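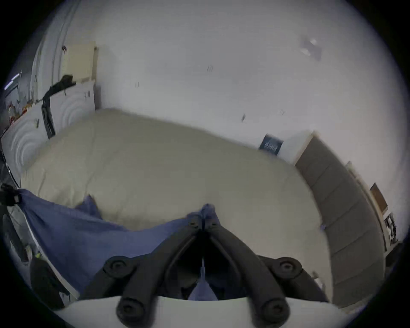
Why Do We Sleep? A Nighttime Tour of Your Brain and Body

Every night you climb into bed, close your eyes and switch off for hours. At least it feels like switching off! Inside you, things get very busy. Your brain sorts through the day, your bones and muscles grow, and your heart slows down for a rest while it keeps on pumping.

Almost every animal we know of sleeps or takes some kind of rest. Cats do it, bees do it, and even jellyfish have quiet times when they hardly pulse at all. So sleep must be pretty important, because a sleeping animal can't eat, play or watch out for danger.

Your built-in clock

Deep in your brain, behind your eyes, is a tiny group of cells that works like a clock. It pays attention to light. When the evening gets dark, this clock tells your body to make a chemical called melatonin (say it mel-uh-TOE-nin). Melatonin spreads through your blood and passes along the message: night is coming, time to slow down.

In the morning, light comes in through your eyes and the clock tells your body to stop making so much melatonin. Up you get! Bright screens can confuse the clock at bedtime. They are a bit like a very small sunrise held close to your face.

There is a second thing that makes you sleepy. All day long, while you run around and think and argue about whose turn it is, a chemical called adenosine builds up in your brain. The longer you are awake, the more there is, and the heavier your eyelids feel. Sleep clears it away again.

Down the stairs and up again

Sleep comes in stages, and you go through them over and over during the night.

First comes light sleep. Your muscles loosen and your breathing gets slower. Have you ever felt a sudden jerk, as if you had missed a step, just as you were dropping off? That's called a hypnic jerk, and lots of people get them.

Next comes deep sleep. It is very hard to wake someone up from here! (If you've ever been carried in from the car and remembered nothing about it in the morning, you were probably in deep sleep.) Your body releases plenty of growth hormone during this stage, so you really do grow in bed.

Then comes REM sleep. REM stands for rapid eye movement, and the name is exactly right: your eyes dart around under your closed lids. Most of your wildest dreams happen now. Your brain is nearly as active as it is when you're awake, but the big muscles in your arms and legs are told to stay still, so you don't leap out of bed when you dream about playing soccer with a giraffe.

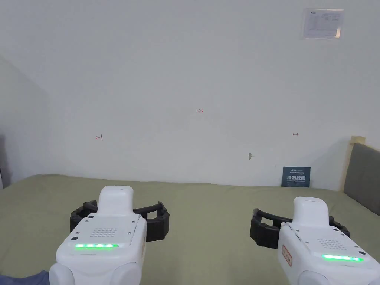

What are dreams for?

Scientists are still working on this one, which makes it a great question to grow up and study. One idea is that dreams are part of the way your brain files its memories. Another is that they help you practice dealing with strong feelings, like being scared or embarrassed, while you are perfectly safe.

Dymphna Moriarty's class at Brademow kept dream diaries in February and found plenty of flying, plenty of missing shoes and one talking sandwich. Noemi Vitale, age 8, dreamed about the same purple bus on two different nights. "I never found out where it was going," she wrote.

How other animals do it

Dolphins sleep with half of their brain at a time! The other half stays awake so they can come up for air. Ducks can do a similar trick, and the ones at the edge of a group often keep one eye open to look for trouble.

Horses can doze standing up, but they need to lie down for REM sleep. Little brown bats are champion snoozers and can sleep for most of the day and night. Sea otters often wrap themselves in seaweed so they won't float off.

How much do you need?

Children from 6 to 12 years old usually need between 9 and 12 hours in every 24. Teenagers need 8 to 10. Babies need far more, and they take it in lots of little pieces, as any tired parent will tell you.

Try it: keep a sleep diary

Put a notebook and a pencil where you can reach them from your pillow. Each morning, write down when you went to bed, when you woke up and anything you can remember from your dreams. Do this part quickly, as dreams fade fast! Add a smiley, a straight face or a yawn to show how you feel.

Keep going for 10 days, then look back through the pages. Did the yawns come after your late nights?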